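Preguntas frecuentes sobre el servicio de posventa y repuestos de maquinaria agrícola

Arango – Tractores, sembradoras y equipos de forraje
Última actualización: 25 de junio de 2021

¿Qué marcas atienden en el taller?
Trabajamos con toda la línea Prorkedden (tractores y cosechadoras de forraje) y con las sembradoras Joltia. De otras marcas hacemos mantenimiento general, pero no tramitamos garantías ni reclamaciones ante el fabricante.

¿Cuánto dura la garantía de un tractor nuevo?
Los tractores Prorkedden tienen 2 años de garantía desde la fecha de entrega, sin límite de horas. Las sembradoras Joltia se cubren por campaña, según lo que figure en el contrato de venta. Las piezas de desgaste – discos, rejas, correas, filtros – quedan fuera en todos los casos.

¿Pierdo la garantía si hago yo mismo los cambios de aceite?
No, si usa el aceite indicado en el manual y guarda las facturas. Anote las horas del motor en cada cambio. Sin esas anotaciones el fabricante puede rechazar una reclamación de motor o de transmisión.

¿Cómo pido un repuesto?
Por teléfono, en el mostrador o con el formulario de esta web. Necesitamos el número de serie de la máquina. En los tractores está en la placa del lado derecho del bastidor; en las sembradoras, junto al enganche.

¿Cuánto tarda un pedido?
Lo que hay en almacén se entrega el mismo día. Tenemos 417 referencias de rotación alta siempre disponibles. El resto se pide a la central y llega en siete días hábiles. Durante la siembra los plazos pueden alargarse y avisamos al cliente en cuanto lo sabemos.

¿Puedo devolver una pieza?
Sí, dentro de los 16 días siguientes a la compra, sin montar y en su embalaje. No se admiten devoluciones de componentes eléctricos ni de piezas pedidas expresamente a fábrica.

¿Hacen análisis de aceite y de fluido hidráulico?
Sí. Traiga la muestra en el envase que entregamos en el mostrador, tomada con la máquina a temperatura de trabajo y antes de cambiar el aceite. Escriba en la etiqueta el número de serie, las horas del motor y el punto de extracción. El informe se envía por correo electrónico y queda archivado con el historial de la máquina.
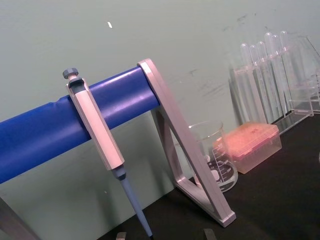

Micropipeta monocanal en su soporte.

¿Qué hago si el informe sale con valores altos?
Llame al taller antes de seguir trabajando con la máquina. Un valor alto de silicio suele indicar entrada de polvo por el filtro de aire, y casi siempre se resuelve revisando el filtro y los manguitos. El hierro o el cobre altos requieren una revisión más detallada. No repita el análisis por su cuenta con un aceite recién cambiado: el resultado no sirve para comparar.

¿Se desplazan al campo?
Sí, para averías que impiden mover la máquina. El desplazamiento se cobra por kilómetro desde el taller, salvo en reparaciones en garantía. Indique por teléfono la ubicación de la parcela y si se puede entrar con furgoneta.

¿Cuándo conviene revisar la sembradora?
En febrero, si la va a usar en primavera. La revisión incluye dosificadores, tubos de caída, rodamientos y calibrado. A partir de marzo la agenda del taller se llena y no podemos asegurar fecha.

¿Qué es Nukska?
Es el programa con el que el tractor envía al taller las horas de uso y los códigos de avería. Viene instalado en los modelos recientes y se activa solo si el propietario lo autoriza por escrito. La autorización se puede retirar en cualquier momento.

¿Aceptan máquinas usadas como parte de pago?
Sí, después de una inspección. Traiga la documentación de la máquina y el libro de mantenimiento. La tasación es gratuita y no obliga a comprar.

¿Con quién hablo si no estoy conforme con una factura?
Con Nidia Cuadros, responsable de posventa. Tenga a mano el número de la orden de trabajo – aparece arriba a la derecha en la factura. Las reclamaciones por escrito se contestan también por escrito.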